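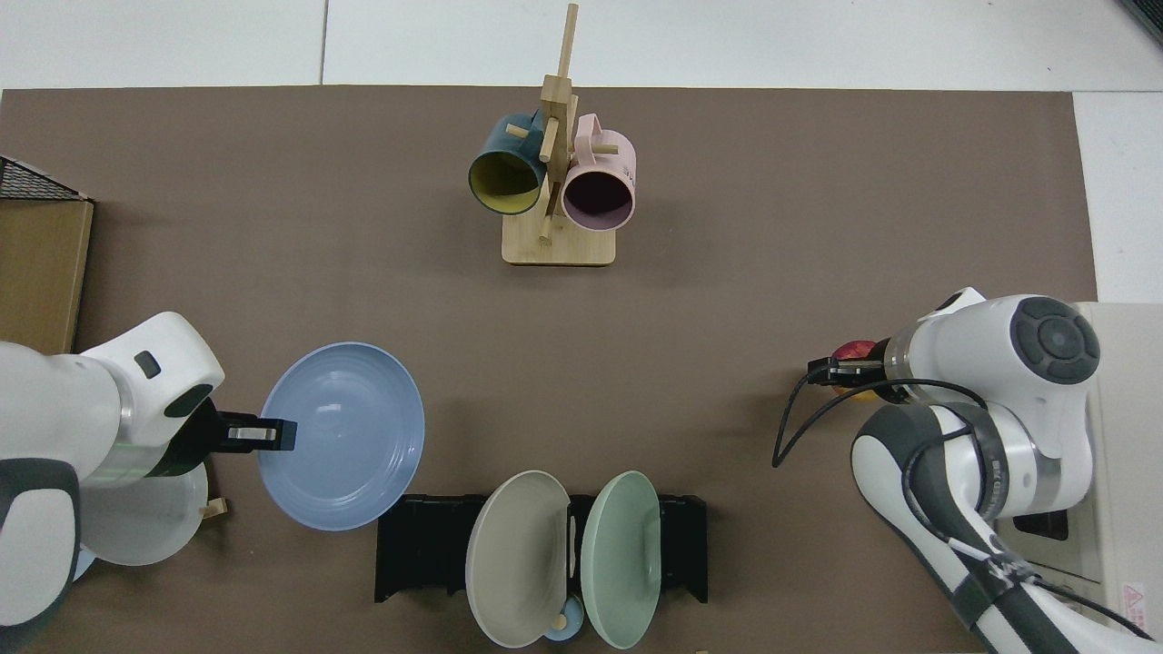
Minutes and Reports

Lomilard Heliport Users Group
Minutes of the Regular Meeting, 2019-08-15
Jornik Aviation briefing room

Presiding: Gilang Pelupessy
Quorum: present
Call to order: 6:32 p.m.

1. Approval of agenda

Item 9 (radio frequency congestion) was moved ahead of item 8 at the request of Chornovol Air Services. The agenda was approved as amended.

2. Approval of prior minutes

The minutes of the April meeting were approved with one correction. In the paragraph on the south pad, "rotor diameter" should read "overall length with rotors turning." The corrected text will replace the posted version.

3. Noise abatement routes

The chair reviewed the voluntary noise abatement procedure for arrivals from the west. The published route keeps helicopters over the rail corridor until abeam the water tower, then turns right to final. Complaints received since the April meeting fall into two groups: early turns ahead of the water tower, and late-evening departures to the north.

Early turns. Jornik pilots reported that the corridor is hard to pick out at night once the lights in the rail yard are off. A visual reporting point at the highway overpass was suggested as a substitute. The overpass is lit all night and lies on the same track. There was no objection to adding it to the pilot handout as an optional night reference. The route itself does not change.

North departures. Most of these are medical flights and are exempt from the procedure. The remaining operators were asked to use the west departure after 10 p.m. when wind permits. A Chornovol representative stated that the west departure gives a tailwind component on many summer nights and that their pilots will continue to decide case by case. The chair confirmed that the procedure is voluntary and that pilot judgment on wind and performance takes priority.

Motion: To revise the pilot handout to show the highway overpass as an optional night reference and to restate the medical exemption on page one. Moved, seconded, carried without dissent.

4. South pad lighting

The perimeter lights on the south pad remain out of service on the east side. The contractor traced the fault to water in a junction box below grade. The box has been replaced with a sealed unit, but the cable run on either side failed its insulation test and has to be pulled. The work requires closing the south pad for four days.

Discussion covered whether to close the pad in one block or in two. Operators preferred one block. Jornik requested that the closure avoid its recurrent training period, when two aircraft are normally on the ground at once. The chair will propose dates to the contractor and circulate them by email. A notice to pilots will be filed before work starts.

Until repair, the south pad is limited to daylight use. Members were reminded that portable lights are not an approved substitute.

5. Fuel farm

Lomix Fuel Services reported on the filter change for the Jet A cabinet. Differential pressure had been rising since April and reached the replacement limit last month. New elements were installed, the system was flushed with 200 gallons, and samples taken after the flush were clear and bright. The flush fuel was set aside and will not be returned to the tank.

A question was raised about the hose on the self-serve side, which several pilots find too short to reach a left-side filler when the aircraft is parked nose north. Lomix will price a longer hose and a heavier reel. The present reel cannot carry extra length. In the meantime, aircraft with left-side fillers should park nose south at the self-serve position. The ground marking will be repainted to show both headings.

Bonding cable: the clamp was found damaged on two occasions. Users are asked to report damage at once and not to fuel until the clamp is replaced. Spare clamps are kept in the cabinet beside the shutoff.

6. Safety reports

Three reports were reviewed. Names and registrations are withheld.

Report A. Loose plastic sheeting was blown across the north pad during an arrival. The pilot saw it on short final and went around. The sheeting came from a roofing job at the adjacent warehouse. The warehouse manager has been given the heliport telephone number and has agreed to secure material at the end of each shift. Closed.

Report B. A passenger walked toward the tail of a running aircraft after exiting on the right side. The passenger was stopped by ground crew and there was no injury. The operator has changed its procedure so that doors are opened only by crew while rotors are turning. The group discussed painting a walkway line from each pad to the gate. Several members noted that a painted line does not help if the aircraft is parked off heading. The item stays open pending a sketch from the operator.

Report C. Two helicopters reported the same position at the same altitude inbound from the west. Each had the other in sight after the second call. The spacing was later judged adequate by both pilots, but the first calls were blocked by another transmission. Carried to the radio item below.

7. Hangar 4 drainage

Standing water has been reported along the door track of Hangar 4 after heavy rain. The apron slopes toward the building over the last few feet. The landlord has offered a trench drain at its own expense if tenants clear the front of the hangar during construction. Tenants present agreed in principle. The chair asked for a drawing showing the grate load rating, as tugs and ground handling carts cross the area daily. No vote was taken.

8. Radio frequency congestion (moved from item 9)

The common frequency is shared with two small airports. On weekends, calls from those airports often cover calls made at the heliport. A request for a separate frequency was considered in an earlier year and dropped.

Points raised:

The heliport logged 343 movements during the last reporting month, which supports a new request.
A separate frequency would remove blocked calls but would also remove awareness of fixed-wing traffic passing close to the west route.
Shorter position reports would help at once and require no approval.

Members agreed to try the third point first. Calls should give location, altitude, and intention, with the heliport name at the beginning and end. Requests for parking or fuel should be made on the company frequency or by telephone. The chair will draft a half-page note with sample calls and attach it to the revised handout.

Action on a separate frequency was deferred. The movement log will continue so that figures are available if the request is made.

9. Emergency plan review

The fire department has asked for current aircraft data sheets for each type based at the heliport. The sheets should show fuel shutoff, battery disconnect, door release, and the location of any pressurized float bottles. Jornik has supplied sheets for its fleet. Chornovol will supply its sheets by the next meeting. Owners of privately operated aircraft should send sheets directly to the chair.

The gate code for emergency access was changed and the new code passed to dispatch. The old code no longer works. Tenants who had given the old code to delivery services need to make other arrangements.

10. Other business

Windsock. The windsock on the north side is faded and torn at the outer end. A replacement is on hand and will be fitted when the lift is on site for the pad lighting work.

Drone activity. One member reported a small drone over the warehouse lot during roof inspection. The roofing company had called ahead and the flight remained below the roof line of the hangars. No action.

Parking. Overnight vehicle parking along the fence continues to block the fuel truck turning area. Signs will be ordered.

11. Action items

Pelupessy: revise handout, add overpass reference and radio note.
Pelupessy: circulate south pad closure dates and file notice.
Lomix: price longer hose and reel; repaint self-serve marking.
Chornovol: submit aircraft data sheets.
Operator, Report B: submit walkway sketch.
Landlord, Hangar 4: submit trench drain drawing with load rating.

12. Adjournment

There being no further business, the meeting was adjourned at 8:04 p.m. The date of the next meeting will be sent with the pad closure notice.

Submitted for approval at the next regular meeting.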